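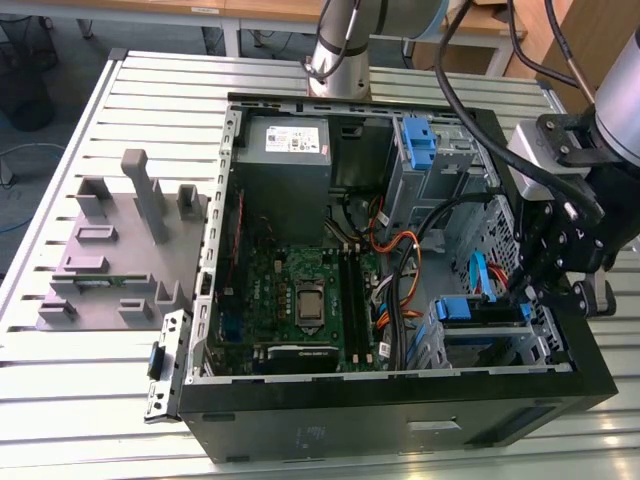 The Motlow refurbished desktop tower was reviewed for the Trernance equipment list at a unit price of $127. Access for service is good. With the side panel off, the power supply, memory slots and both drive cages can be reached from one side, and the blue drive parts are easy to find.

Print this page 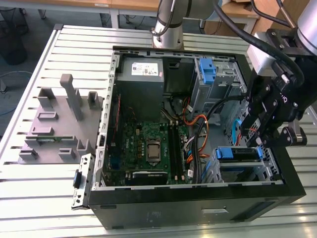
Interior of the tower, with the processor exposed and no cooler mounted.

Staff with no repair training removed a drive in 14 minutes using the printed guide. The guide does not cover cable routing, and this should be corrected. 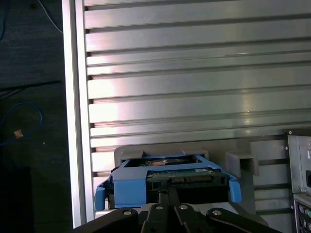

Hard drive in its blue plastic caddy.

Rating: recommended for training use.

Reviewed by Su-bin Shim, 24/03/2023

E-mail this page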